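Client File and Office Compliance Check – Hisside office
Reviewer: Nahuel Cabral
Files sampled: 4 out of 62 open
Period: the quarter to November

Ratings: OK / Partly / No. Comments are mine and have not been softened by the department heads.

1. Client identity checked before any work was started
Partly. Three files have a dated copy of the passport and a proof of address. On file 3312 the box is ticked but the copy is not there. I was told it was "seen on the day". It may have been, but a tick is not a record, and I have marked it down.

2. Conflict check run and printed
OK. All four were run through Trernik. I would feel better about this if the search picked up maiden names, and I am not convinced that it does. Someone should try it with a name we know.

3. Client care letter sent, with the costs set out
Partly. The letters went out. Two of them give the hourly rate and no estimate at all, and one gives an estimate that still has the square brackets from the template in it. Whoever signed it didn't read it.

4. Costs updates given when the estimate changed
No. On the Fahmy matter the bill went up by £672 and the first the client heard of it was the bill. The fee earner says there was a phone call. There is no note of a phone call.

5. Key dates in the central diary, with a back-up reminder
Partly. The dates are in. The reminders go to the same person who entered them, so if that person is off sick we have a back-up that backs up nothing. Raised last time too.

6. Client money banked promptly and matched to the ledger
OK. I looked for a problem here and didn't find one.

7. Supervision notes on file
Partly. There are notes, all in the same wording, on all four files. "Reviewed, progressing well" was written on a file where nothing had happened for weeks. I'd like to know what was reviewed.

8. Complaints procedure given to the client
OK. It is in the letter, on the last page, in small print. It passes.

9. Paper files locked away overnight
No. I walked round at 6.40 pm and two cabinets were open with the keys in them. The clear desk policy is pinned up beside one of them.
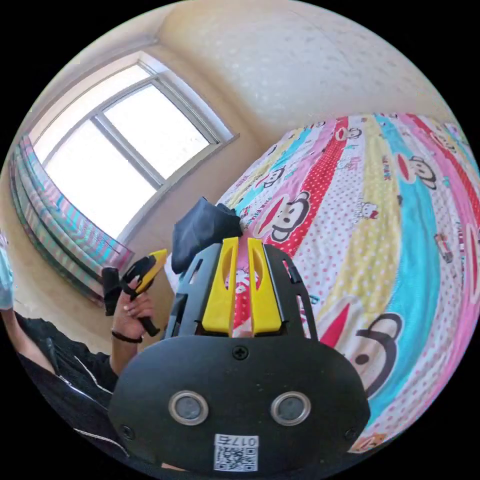

10. Confidential waste
Partly. The bins are the right sort and the Surkier collection slips are kept. The slips say how many sacks went, and our own log says nothing, so we are taking their word for it. Start a log.

11. Screens locked when staff leave their desks
Partly. Better on the first floor than the ground floor. The automatic lock is set to a longer time than the policy allows – IT say this was asked for, but can't say by whom.

12. Staff training up to date
OK on paper. Everyone has a certificate for the money laundering course. I asked two people what they would do with a worrying payment and got two different answers, one of them wrong.

Actions
Item 1: find the copy for 3312 or get a fresh one. Fee earner.
Item 4: write to the client, and decide whether the extra can fairly be charged. Head of department.
Item 5: send reminders to a second person. Office manager, and please don't tell me it is done until it is.
Item 9: keys to the key safe every night.
Item 11: put the lock time back to what the policy says. IT.

Items 2, 7 and 12 to be looked at again with a larger sample. N.C.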